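Tea breaks and the allotment

Well, February is doing its worst up at the Fellby plots and I've been hiding in my kitchen with the seed catalogues (again!). I did make it out on Saturday, mostly to see whether the fleece was still on the broad beans. It was, sort of. One end had wrapped itself round the water butt, so I pegged it back down with bricks and hoped for the best.

Tomoyo Ichikawa has given me a handful of her shallots to try and says to get them in as soon as the soil stops sticking to your boots. Mine is still coming home with me by the bucketful, so I've started 8 of them in pots on the windowsill instead. My leeks are still standing and I'm making soup with them as fast as I can – potato, a bit of nutmeg, loads of pepper. It keeps me going between mugs of tea, and I do get through a lot of tea at this time of year.

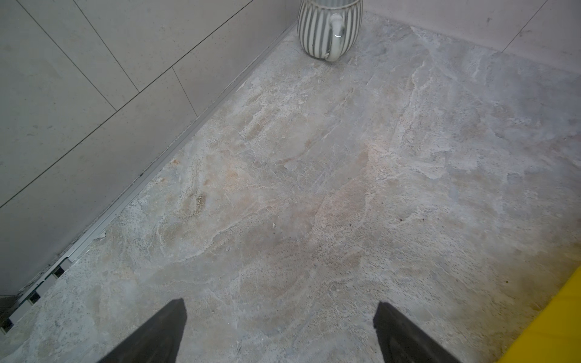 Seed swap

Bring your spares along next Saturday, labelled please! I've got far too much kale and would love some climbing beans.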